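The Junk Table

My kitchen table has a pink and white checked cloth on it, the cheerful kind, and for most of last winter you could hardly see it. I don't eat there much. I live alone with a job that follows me home, so the table became the place where things land: chargers, toys my niece leaves behind, little bottles, jars, anything I was going to deal with later.

In February I decided later had arrived. I called my friend Ivana Ibarra, who clears houses around Brorton for a living and has very firm opinions about drawers, and asked her where on earth to start.

"Get one box," she said. "A big one. And don't you dare buy anything."

One box, one table

So I got a box, and I gave myself until 8 in the evening. Ivana's rule is that you do a single surface and you don't wander off it. No carrying a mug to the sink and then wiping the sink and then reorganizing under the sink (me, every time). You stand at the table and you stay at the table!

Soft toys went first, because they take up so much room and they're easy. Into the box, done. I thought I'd have maybe five of them in the whole apartment and I found 13, two of them behind the couch, which I know was off the table, but I couldn't help myself.

The small stuff is slower. You pick up a plug and you stand there thinking, what did you belong to? Was it the old phone? The speaker my brother took to Rudside? I used to toss every mystery plug into a bag, and by the end of the year I had a bag of mystery plugs and still had to borrow one from Declan Keogh downstairs. Now I try each one the same night, and if it works it gets a strip of masking tape with a name on it.

Bottles and jars I check for dates. You'd be amazed how old a hand cream can get while you're saving it for good.

And then there's the company you keep while you do all this. If you have a cat, add half an hour. Everything on a table is interesting once a person starts touching it.
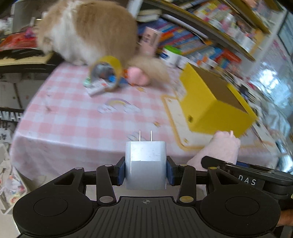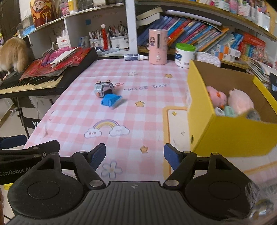
What went where

The toys stayed in their box, and the box now lives under the window where my niece can get at it. Bottles went to the bathroom shelf. The plugs have a shoebox of their own with the tape sticking up so I can read it, and I've already lent one back to Declan, with a return date.

I've eaten at the table most nights since. Soup, mainly. Ivana is coming over next week to look at the hall closet, and I've told her to bring her own box.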